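Home | Modules | Week 5 | Handouts | Contact

Packaging and Labelling, Week 5: What the front of a pack has to do 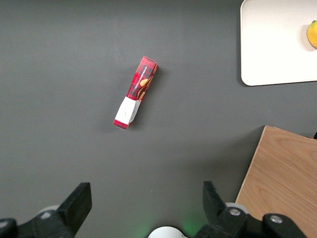

Most packs are chosen before they are read. A shopper walking an aisle at normal pace gives each product very little time, and in that time colour and shape do most of the work. Wording comes second. Biscuits are a good case to start with, as the category leans heavily on a few inherited signals. Red tartan is one of them: on a slim box like the one shown, with golden-brown biscuits drawn beside the white lettering, many British shoppers would guess shortbread before reading a word. Designers call this a category cue. It helps a new brand to be understood quickly, and it makes the same brand harder to tell from its neighbours.

Cue and claim

A cue suggests something. A claim states it. "Baked in Dallatcombe" is a claim and has to be true. A drawing of hills is a cue, but it can still mislead if the biscuits come from somewhere else. For the seminar, bring one pack from home and mark up its cues in pencil and its claims in ink.

Class case: Farel

Farel sold a 200 g butter biscuit in a plain cream carton for several years. Sales were steady in farm shops and poor in supermarkets. The design firm Mtshali proposed two new fronts, one with a check pattern and one with a large drawing of the biscuit. Both were tested with 312 shoppers at the Staria store. The check pattern was found faster on the shelf. The drawing was remembered better the next day. Farel chose the drawing and kept cream as the background.

Points to discuss:
- Which result should matter more to a small producer?
- Would the answer change for a gift pack?
- What would you want to know about how the test was run?

Reading and task

Read chapter 5 of the module reader. Write up to 90 words on one category cue outside food, such as cleaning products or paint, and hand it in at the start of the seminar. Late work goes in the box by the office door.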